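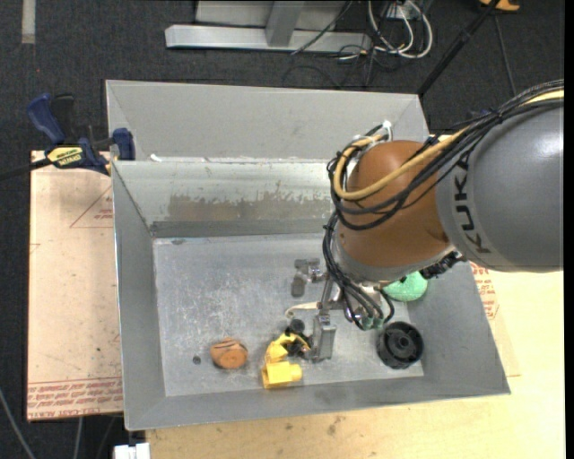 Week 3: Can it tidy up yet?

Notes to go with Monday's lecture, 2022-10-17. Bring these to the lab if you can, I've left out most of the sums and put them on the problem sheet instead.

I always start this part of the course by asking who would let a robot clear their kitchen table. Hands go up everywhere. Then I ask who would let it clear the table with their grandmother's teapot on it, and down they come! So we all have a feeling for where things stand, and this week is about putting some detail under that feeling.

Picking things out of a bin

Bin picking is the shop-floor cousin of tidying a toy box. You've got a container, a few things lying in it any old how, and an arm that has to get hold of one and lift it out. If every object is the same (a bin full of identical brackets, say) then we're in decent shape, and the people at Lapointe have run a line like that since January. Mixed objects are much harder. A bright yellow thing with corners and a stub poking out of it wants one sort of grasp, and a ribbed black cylinder with a hollow middle wants quite another. Rounded things like to roll off. And anything sitting up against the wall of the bin leaves you hardly any room for a finger, so you may have to nudge it out first.

Then there's the metal itself. Shiny sheet throws reflections that can upset a depth camera, and a scuffed floor can look like edges to a program that's hunting for edges. Please remember this when your own code finds an object that isn't there.

The Hatcombe trial

We'll go through this one properly in class. The task was 300 picks from a mixed bin, and 69 of them failed. Have a think before the lecture about whether you'd call that good. For a warehouse with a person standing nearby, maybe. For your crockery, I'd say no (and I own very cheap crockery).

So what about the house?

My own view, and you're welcome to argue: single chores in a fixed spot, yes, some of them. Vacuuming is more or less done. Laundry is miserable, because cloth never has the same shape twice. The Skonda folding demo is lovely to watch but somebody lays each towel out flat first, so do watch the start of the clip.

Reading: the Rarero handout on grasp planning, sections 2 and 3. Skip the appendix unless you're keen.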